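Home | Courses | Handouts | Reading List | Contact

Filed under: Book Trade Basics, Week 2

Selling Books by Mail: Notes for the Second Session
Instructor: Farhad Ghaffari

These notes cover how a small bookstore takes and fills mail orders. Read them with the Ostlow chapter on returns.

1. Describing the book

A buyer who can't hold the book depends on your listing. Give the author, title, publisher, year, and binding. State the condition in plain terms and list every fault, including names written inside the cover. "Good" means different things to different sellers, so write a full sentence about it.

2. Setting the price

Look up what copies have sold for. Asking prices are less useful, as a book can sit at a high price for years. Jamshid Khosravi's store list, handed out last week, has nearly 2,000 titles and shows how he marks down slow stock by 20 percent each October.

3. Packing

Paperbacks can go in a plastic mailer if the book is wrapped first. Hardcovers need a box or stiff card on both sides, with the corners covered. Put the packing slip inside the wrapping. Check the address against the order before you seal anything.
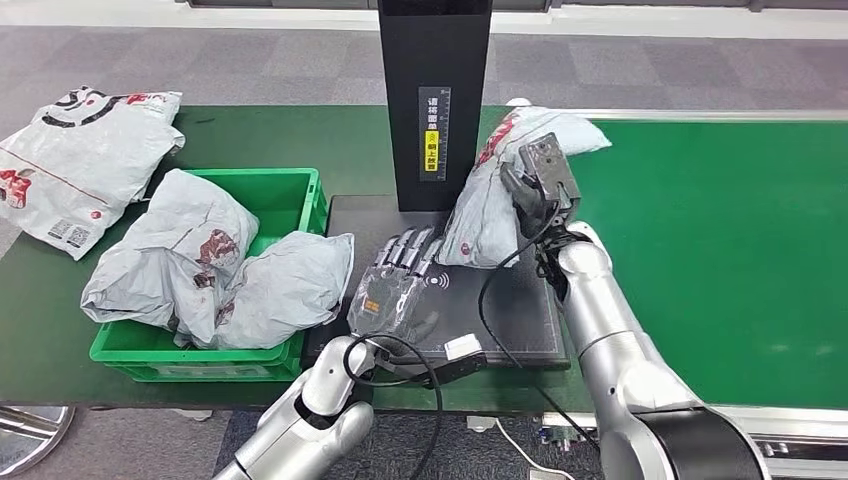
4. Returns

Post your returns policy where buyers will see it before they pay. Say who covers postage and how many days the buyer has. When a book comes back, compare it with your listing notes before you issue the refund.

For next session

Write listings for two books you own, one of them with a clear fault. Bring the books with you. We will swap listings and compare each one with the book. Also read the Naseri article on book fairs, pages marked in the packet.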